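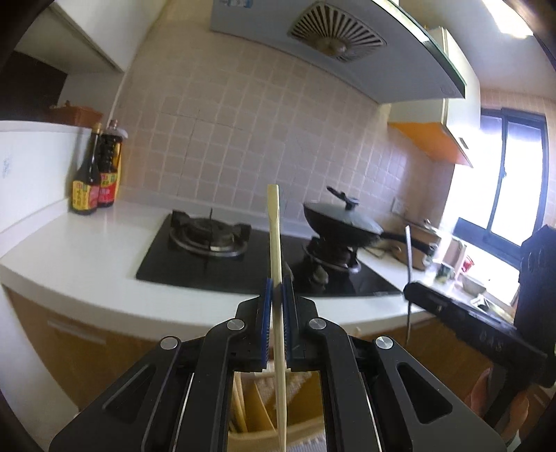

19 November 2025

Letters, and what to do with them

I finally sat down with Aunt Lauritsen's letters this morning. I have been calling her Aunt Lauritsen since I was small, though she was my grandmother's cousin and I suppose there is a proper word for that. The box has been sitting in the hall closet since May, when it came home with me from Pirton, and every time I went in for my coat I gave it a little pat and told it I'd get to it. Well, today it rained from the minute I woke up, and there was no errand that couldn't wait, so I made a big pot of tea and carried the box to the couch.

I had remembered the letters as being mostly about weather. They are about weather! But there is so much tucked in between. She could start off with the frost on the bean rows and by the bottom of the page she'd be telling my grandmother why she never married the man who ran the feed store in Hiltov (he whistled at the table, and he would not take his hat off for her mother). I laughed out loud at that one and then I read it again, slower, and it wasn't quite so funny. There is a line near the end where she says she still walks the long way around so as not to pass his window. She must have been past forty by then.

The handwriting changes as you go along. In the early ones it leans forward as if it's walking into the wind, all the tails of the y's swept back, and then after she broke her wrist it stands up very straight and careful and the lines get shorter. I found I was missing the old hand the way you miss a person. I'd get used to the new one for a page or two and then turn up an earlier letter that had been put back in the wrong place, and there she'd be, galloping along again.
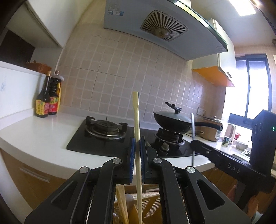
And they were nearly all in the wrong place. My grandmother kept everything but she was not one for order, bless her, and she seems to have pulled letters out to reread and then dropped them back wherever there was a gap. Half of them have only a month at the top, or "Thursday evening" style headings that are no help to anybody. So I've been going by what she talks about. If the brown dog is alive it's before the move to Pustance, and if she is complaining about the stairs it's after. There is a stretch where the dog and the stairs are both in it, and I was quite stuck until I realized there must have been two brown dogs. I went and checked, and sure enough the second one is spelled with a k.

I called Yareli Zepeda at lunchtime, partly to ask her about storing them and partly, I admit, because I wanted to read the feed store letter to somebody. She worked in the county records office for years before we were neighbors and she has strong feelings about paper clips. Take them off, all of them, she said, today, before you do another thing. They rust and it eats right into the page. I looked, and there were little brown marks on a good many of the sheets, so I spent an hour easing the clips off with my thumbnail and putting each letter in a folded piece of plain paper. She told me no tape either, not even on the one that's torn clean across, and I'm to write only in pencil. I felt very official.

She also wanted to know what I was going to do with them in the end, and I didn't have much of an answer. The historical society in Hiltov has asked for "family materials," but I can't picture handing over the hat and the whistling to be put in a drawer for strangers. Cousins should see them first. I'd like to type them up, I think, and send a copy around to everyone who would want one, and then decide. My typing is slow and my spelling is worse than hers, so it may be next winter before anyone gets anything.

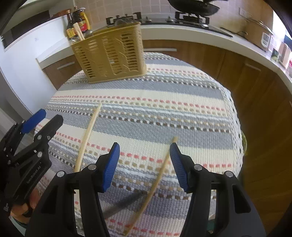
The letter I'm going to type first is the one about the train, where she went all the way to Pustance to see a house and came home having bought a different one. It goes on for 10 pages and she never once says what it cost, only that she ate a boiled egg in the station and felt like a woman of property. I want to see all those pages next to each other, and the couch is no good for that, everything slides down between the cushions. So it'll be the round table tomorrow, the one with the striped cloth on it. I'll have to put the chopsticks away first, and lay something smooth over the cloth too, as I don't trust a pencil point on a weave like that. Then I can go around the edge with the pages in order, like setting places, and walk from the egg to the front door.

It's past nine now and still raining. I've put the sorted ones in the blue shoebox and left the rest where they were, with a slip of paper to show how far I got. There's one I set aside on the arm of the couch, a thin one, still sealed, with my grandmother's name on the front in the straight-up-and-down writing. I don't know why she never opened it. I thought about doing it tonight and found I'd rather have Mother's cousin Ruth on the phone when I do, so I'll call her after breakfast, if I can catch her before she goes out to the hens.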